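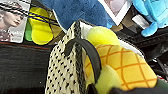

Neltetti 32 merch rail and table kit

The Neltetti 32 is a folding merch table with a hanging rail, a cash drawer and a light, made for bands who sell their own shirts at the back of the room while still sweating from the last song. It packs into one bag. The bag has a shoulder strap, and the drummer will claim to have a bad shoulder.

We first built it for the Clernholm tour, when the old trestle gave way in August under two boxes of vinyl and a support band's bass player. Elfriede Schnyder drew the new legs that same night, at a service station, on the back of a guest list. They have been changed twice since. The guest list was not kept, to the disappointment of several people who said they were on it.

What you get

Table top in two halves, hinged, with a raised lip at the front so badges stay put
Four legs with screw feet for sloping floors (most floors in most venues)
Hanging rail, holds up to 32 shirts on thin hangers
Lockable cash drawer with 2 keys
Clip-on lamp, warm white, with a dimmer you will not use
Price board and a stick of chalk
Carry bag

Hangers are not included. We tried including them and they arrived as a single knot.
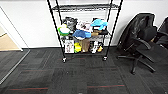 Setting up

One person can do it in under five minutes. Two people take almost ten, as there will be a discussion. Open the top, drop the legs, turn the feet until the table stops rocking, then slot the rail into the back. The rail goes in last. If you put it in first the table will fold up again with some force, and we have a short list of guitarists who can confirm this.

The lamp runs off any USB battery. Please don't run it off the lighting desk. Fuchs, who did our sound for six years, still brings this up.

Records and CDs

The standard top takes a row of LPs along the left side, spines down, with the sleeves facing whoever is pretending to browse while they wait for the singer. If you sell a lot of vinyl, add the Bedent crate shelf, which hangs under the top and holds another 553 mm of records. It was measured by Flurina Kälin with a real tape measure and a real pile of unsold second albums.

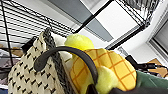 Seven-inches will fit as well, but they slide about, so get the divider. CDs go anywhere. People still buy them, usually to have something to get signed, and they stack nicely beside the drawer where you can keep an eye on them.

Colours and finish

Black. We did a run in white and every one of them came home looking like the floor of a tour van. Stickers come off the top with warm water and patience, though most bands seem to treat the other band's sticker as a permanent part of the furniture.

Guarantee and spares

3 years on the frame and the hinges. The drawer lock is covered too, unless it has been opened with a drumstick. Feet, keys and rail ends are sold singly, and we keep them in stock for all versions, including the first one with the bad legs.

Lead time

Orders leave us within 3 working days. If you are already on tour, give us the address of a venue at least two dates ahead and the name of someone there who answers the door before soundcheck.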